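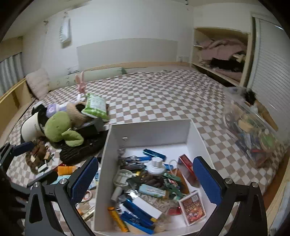
Small items: the one-box method

Part two of the storage notes covers the things that have no drawer. Every home has them: keys, scissors, cords, a lighter, a deck of cards, packets that came with something else. The November item dealt with linens and drew more mail than expected, most of it asking about small goods, so the method is set out below in the order I use it.

Equipment. One open box, rectangular, rigid sides, no lid. White or another pale color is best, as dark objects show up against it. Mine was bought secondhand, and the maker is of no importance. A shoebox works for a single drawer but bows when it is loaded with anything metal. You will also need a large flat surface at about hip height. A bed with the blanket pulled flat is the usual choice. A checkered blanket has one drawback — small dark parts disappear into the pattern — so keep the fine pieces inside the box until they have a destination.

Step 1. Collect. Go through the room once and put every hard item smaller than your hand into the box. Do not sort while collecting. Tubes, tins, bottles, small cartons and electronics all go in together, and the box will look worse than the room did. Soft goods stay out. Plush toys, caps, mats and packs of wipes go in a second pile on the blanket beside the box, on the left if you are right-handed. Soft goods take up volume without adding much to the count and they hide whatever is under them.

Step 2. Remove hazards and liquids. Scissors come out first, points away from you, and are closed before they are set down. Lighters come out next and do not go back in with paper packets. Check that bottle caps are tight and stand the bottles upright. Wipes should be closed at the label and stored flat; a pack left on its side with the flap lifted dries out.

Step 3. Remove keys. Test each one on the doors you have. Any key that fits nothing gets a paper tag with the date and goes in an envelope. Mine currently reads 25 Dec 2021. After a year with no match, discard.

Step 4. Cords. Wind each one loosely, secure it with a tie, and pair it with its device before it goes into storage. A cord with no device goes in the same envelope as the unmatched keys, on the same terms.

Step 5. Nest what is left. Tins and small cartons are containers and can be used as such. A flat tin will hold packets. A card-sized carton should hold its own deck and nothing else, as mixed contents crush the corners. Long tubes go along the side wall of the box. Heavy items go at the bottom, flat items against the walls, and the center stays open for whatever is picked up daily.

Step 6. Soft goods. Shake out the mat, roll it, and stand it on end. Stack caps brim over brim. Plush toys are brushed, checked at the seams and returned to the shelf. They should not be used as padding in the box.

Timing. Áine Brophy ran the method in the Pomitgate apartment and reports nearly 2 hours for one bedroom, with step 4 taking the largest share. My own figure is lower, but I own fewer cords.

Labels. The Krawczyk adhesive labels suggested last time lift from coated cardboard after a few weeks. Plain masking tape and a soft pencil have held so far. Write the contents on the short end of the box, where it can be read from the front of a shelf.

Corrections to the November item: the shelf depth for folded blankets was given without a unit. It should have been in inches. The Plalent bins listed there are sold with lids, and the lids do not fit the older size.

Next item: bathroom cabinets, shallow.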